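Chapter 7
Rails, Channels and Clips

Bohdan Dovhaniuk

What you need before you start: Chapter 5 (squaring up), the fastener table at the back, a pencil.

Chapter 6 was panels. Flat things. Now long things, which behave differently. A panel sits where you put it. A rail rolls, slides, springs back, picks up every bit of grit on the floor. Most first-year damage in the Drendcombe shop is to rails, and most of that is on the show face, and most of that happened before a single screw went in.

So this chapter is mostly handling and fit. Cutting comes in Chapter 8. If you skipped ahead to cutting, come back.

Words for this chapter

Rail. Any long bar that carries something or holds an edge straight. Can be solid, can be hollow.

Profile. The shape you see when you look at the cut end. Two rails of the same length and color can have totally different profiles and they will not join. Check the end, not the side.

Channel. A groove running the length of the rail. Takes a panel edge, a slider, a seal, sometimes nothing at all on a given job.

Tab. Small flat piece, usually with a hole. Easy to bend, hard to bend back.

Clip. Holds two parts without a screw, or holds them while you get the screw in. Left and right clips exist. Sort them first.

Bevel. An edge taken off at an angle. On a dark matte rail the bevel is where the light catches, and therefor where every scratch shows.

7.1 Laying out

Clear floor, then rails. Sweep twice. Length first: the Stundum kit used for the exercises has a long rail of 2430 mm and cross rails of 500 mm, and the long one will not turn around inside most training bays. Work out which way it faces while it is still in the sleeve. Ends toward the door.

Put the show face up. Channel facing you if the profile allows it. Same way around for every rail in the set, even the short ones, even when you're in a rush. A set laid out in mixed directions gets assembled in mixed directions.

Do not drag. Two supports under a long rail, a hand's width in from each end, one more in the middle if it sags. Cross rails can go straight on a blanket.

Look down the length with one eye shut. A bow shows up right away. Twist takes longer, so lay a straight stick across each end and compare the two sticks.

7.2 Reading the profile

Five minutes here saves an afternoon. Find the top edge. Find the channel and see which side it's on. Then anything that sticks out: tabs, brackets, clips. Draw it. A bad drawing is fine, a missing one isn't.

In the first picture look at the bar: matte dark gray, top edge beveled and slightly rounded, black recessed channel running parallel to its length. A black clip or bracket sticks out from under it near the bottom.
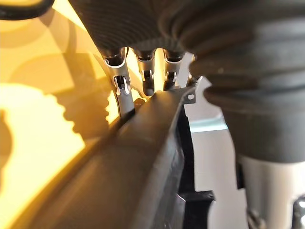
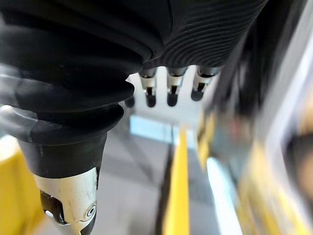
7.3 Dry fit

Everything together once, no glue, no final screws. Finger tight. Order:

1. Long rail on its supports, channel clear. Run a fingertip or a bit of card along it. Crumbs of packing foam love a channel.

2. Clips. Seat them by hand. A clip that needs a hammer is the wrong clip or it's upside down.

3. Cross rails in, loosely. Both ends started before either end goes home.

4. Measure the diagonals. Write both down. If they differ, push the long corner in a little and measure again.

5. Walk away for a minute. Come back and look at the gaps.

The opening on the practice frame should be 1001 mm. Yes, 1001, one over, the spare millimeter is for the seal. Students shave it off every year. Leave it alone.

Note on tabs: line the hole up by moving the rail. Never by prying the tab with a screwdriver. A bent tab will still take a screw, then it holds the rail a hair off and you'll be chasing that gap all through Chapter 9.

7.4 Where hands go

Under, not around, when lifting. Keep fingertips out of the channel. A second person on anything over your own height, and agree who says "down." Gloves for bare metal with cut ends, thin ones, you want to feel the edge. Painted rails: clean dry hands are ok, check for rings.

Setting down is slower than picking up. Far end first, then yours.

Shop task 7A

Take one cross rail from the Zindurero rack. Draw the end profile at full size. Mark the top edge, the channel, and every fixing point. Swap drawings with someone on another bench and try to find the matching rail from the drawing only. Put the rails back the same way they came out, labels outward. Drawings go in your folder, you will need tham for 8.2.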